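# The Glass Tree

*Some household objects ask very little of us. Ginette McIntyre bought one that doesn't.*

I own a stand for hanging wine glasses upside down. It has a round chrome base, a pole, and a crown of wire arms that curl at the ends like the handwriting of someone who got a fountain pen for graduation. It came from Dramwood, the housewares place out past the Kennedy exit, and it replaced 90 inches of perfectly good shelf.

The shelf had held our glasses for years. It was also boring, and in November, with guests coming, I decided that boring was the problem with the whole kitchen. My sister-in-law, Aušra Mägi, who has opinions about stemware and most other things, told me a glass stored on its rim picks up the smell of the cupboard. I had never noticed my wine tasting of cupboard. After that I noticed it constantly.

So now there is a tree. You take a glass by the stem, turn it over, and slide the foot in where the wire will hold it. This sounds like nothing. Try it with a glass so clear you can only locate it by the rim, over a marbled surface that has pale lines of its own going every which way. 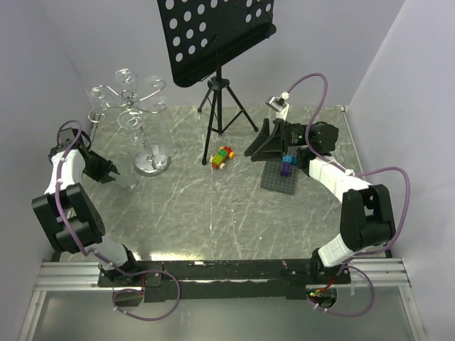
*Five up, and one still down at table level.*

The first glass is easy. The second is easy too, provided you hang it across from the first, a rule I learned from the wobble. By the fifth you are threading one bowl past another with your elbow up around your ear, listening for a clink and trying to decide whether it was a friendly one.

Aušra hangs hers back to front, far side first, then works toward herself so she never has to reach over anything. I hang mine wherever there's a gap and then move two of them. We have discussed this. She once timed me with the oven clock and has promised not to bring it up at Easter.

Washing is its own department. The Brudlow booklet that came with my glasses runs to 723 words on care, most of them warnings, and it wants the bowl dried before the foot. I dry whatever I'm holding. I will say that a linen towel beats terry cloth, which leaves fuzz on the inside where no adult hand can follow. 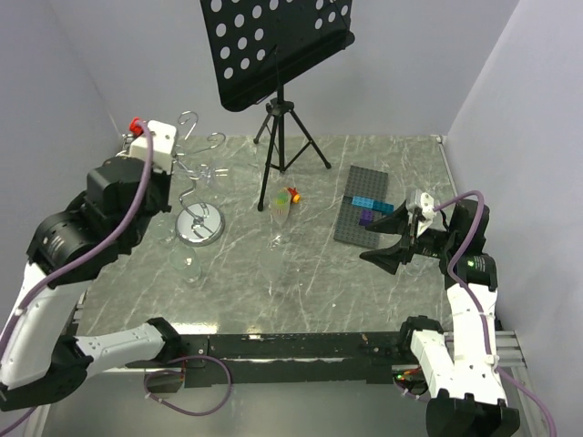 Then there is the matter of what the tree has for neighbors. A thing with curly arms wants a clear yard around it, and in most homes it won't get one. Mine shares the counter with a toaster, the mail, and a Hillari bread box whose lid swings outward at precisely the height of a hanging bowl. I've moved the bread box twice. The mail moves itself.

Aušra's advice is to take the glasses down before doing anything else on that counter, including thinking. She's probably right. I've started using the stemless tumblers on weeknights. They live on the old shelf, which my husband put back up in the laundry room, next to the detergent. So far they don't taste of anything.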